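Thema: Farbe für den Boden im kleinen Abstellraum

Emel
Hallo zusammen, ich lese hier schon länger still mit und brauche jetzt doch mal euren Rat. Wir haben neben der Küche eine Kammer mit Betonboden, die Wände sind frisch gestrichen, nur der Boden ist noch nackt und staubt wie verrückt. Mein Mann will Hellgrau, ich hätte so gern etwas Kräftiges! Hat jemand Erfahrung mit bunter Bodenfarbe auf so kleiner Fläche?

Reinhold Seidel
Grau. Da siehst du nicht jeden Krümel. Und bitte vorher grundieren, ich hab mir das damals gespart und durfte nach 2 Wintern alles wieder abschleifen.

flarkier
Seh ich komplett anders als Reinhold. Auf grauem Lack sieht man jeden Kaffeefleck, wir hatten das im Flur, nie wieder. Kleine Räume vertragen Farbe super, man steht ja nicht den ganzen Tag drin.

Reinhold Seidel
Wer Kaffee in der Abstellkammer trinkt, hat andere Probleme ;-) Im Ernst: Knallfarben hat man nach einem Jahr über.

Ingeborg W.
Unsere Kammer ist seit Oktober dunkelgrün und ich freu mich immer noch jedes Mal, wenn ich die Kartoffeln hole. Zwei Anstriche, dazwischen gut trocknen lassen (steht auf der Dose, hält sich bloß keiner dran). Mit Rolle und Kleinkram waren wir bei 80 Euro.

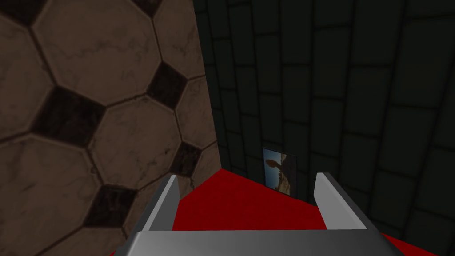

flarkier
@Emel, fang doch mit der Frage an, wie viel vom Boden nachher überhaupt frei bleibt. Wenn überall Regale stehen, ist es fast egal, dann nimm, was dir gefällt. Ich bin ja für so ein sattes Rot wie auf dem Bild, einfarbig bis in die Ecke, ohne Muster und Sprenkel. Dazu die Wände hell, fertig.

Emel
Oh, Rot! Daran hatte ich gar nicht gedacht, ich war gedanklich bei Blau. Ich glaub, ich streiche erst mal ein Stück Pappe zur Probe und leg es für ein paar Tage rein.

Reinhold Seidel
Macht, was ihr wollt, aber grundieren!!

6 Antworten · 2 Personen gefällt dieses Thema · Teilen
Kontakt | Impressum | © Forum Ralesstead | Nach oben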